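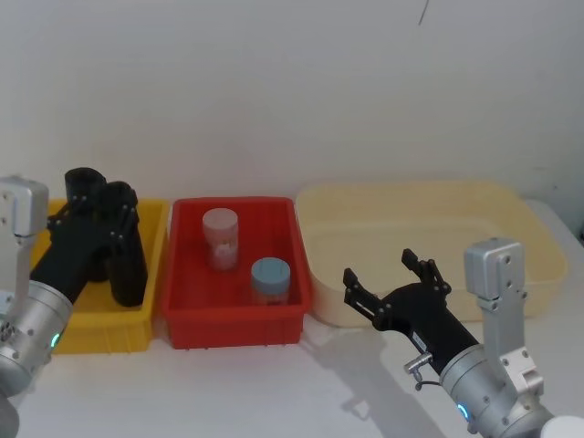 Bench and bin check, Breselik room 22, Saturday a.m.

1. Tabletop clear of spills - OK. Wiped down again anyway.

2. Bins in a row by the wall: yellow, red, cream tray - OK. Keep this order pls, Ametepe sheet still has the old one.

3. Rims and corners, run a finger round - yellow fine, red fine. Tray has a rough spot on the lip, sand it or swap it.

4. Jars upright in red bin - yes, both. Pink lid at back, blue lid in front.

5. Lids tight - blue needed a quarter turn. Recheck Monday shift.

6. Cream tray empty before start - yes.

7. Wall - dark streak up high, right of center. Scuff or crack?? Ask Manotden, put in ticket 657.

8. Load limit label, up to 19 lb per bin - coudln't find one. Reorder.

Open: 3, 7, 8. Rest pasesd.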